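Getting a Good Grip: Tips From Our Shared Workshop

If you're building an arm for the shop or the garage, do yourself a favor and start it on something round and plain. Our first weeks on the Larnach build went to boxes and odd lids, and we learned very little from them. A smooth white tube, held between two black fingers, shows you right away whether both sides are closing evenly, and you can fuss with the jaws to your heart's content. 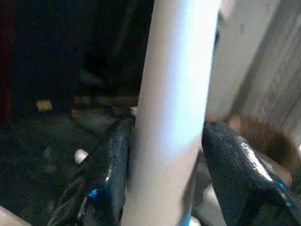 Lizeth Cáceres wrote in to say she closes hers at 67 percent of full force on anything smooth, and only goes up to 85 when a piece slips twice.

I like that rule a lot! Write your settings on masking tape and stick it to the bench, or you'll be guessing again by Monday (I speak from experience). Thin edges come next. Go slowly, bring the fingertips in square, and stop the moment they meet the plastic.
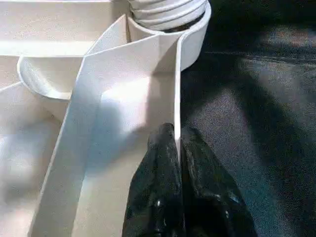
Pinching the divider of a white organizer tray.

Two arms are a whole other adventure, and I'd save them until one arm behaves itself. Turn your chair upside down on the table, legs in the air, so each gripper has a rim to hold. Let one arm take its corner and settle before the other closes.

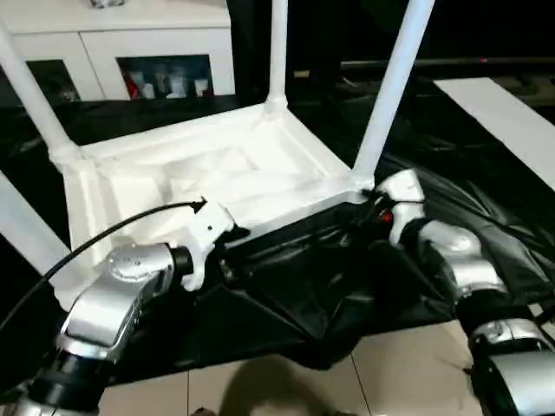

Then lift just a finger's width and set it back down, over and over, before you try anything fancier. Wipe the fingertips between sessions with a barely damp cloth, and keep your cables clear of the elbows.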